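Nultov 13-quart bucket, purple. Four stars

Quick one, typing this on my lunch break. Bought it at the Guldale store to replace a metal pail that rusted through. Wanted something for trash on clear-out days, nothing fancy, no lid. Got the dark purple because the white was sold out. Fine by me.

Good stuff first. Wide open top, so you can sweep a whole heap of crumpled junk off the table without aiming. Light. Rinses clean in one go. Sits flat on the little blue side table next to the sofa, so no bending down to the floor evry two minutes. My back likes that a lot.

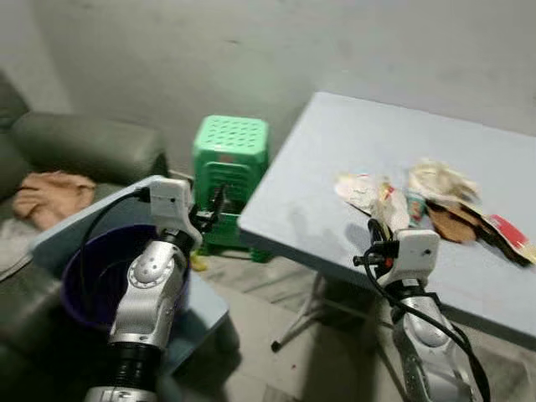 Felicja Olszewski wrote in under my first post that hers has lasted since December but the handle popped out twice when she filled it with water, so she only uses it for dry stuff now. Fair. I haven't carried water in it, can't say.

Bad stuff. The dark inside hides grime, you have to tip it to the light to check. Scuffs easy too. And the price sticker! Took me 20 minutes and a lot of cooking oil, still a gummy patch left. Who glues a sticker like that on a bucket.

Compared to the Brandão one: that's thicker, costs more, and won't stack. If you're hauling gravel get the Brandão. For paper and wrappers and general living room mess this is plenty. Also makes a decent spot to toss dust cloths if you dont feel like walking to the laundry.

Would buy again. Probably in white if they ever restock.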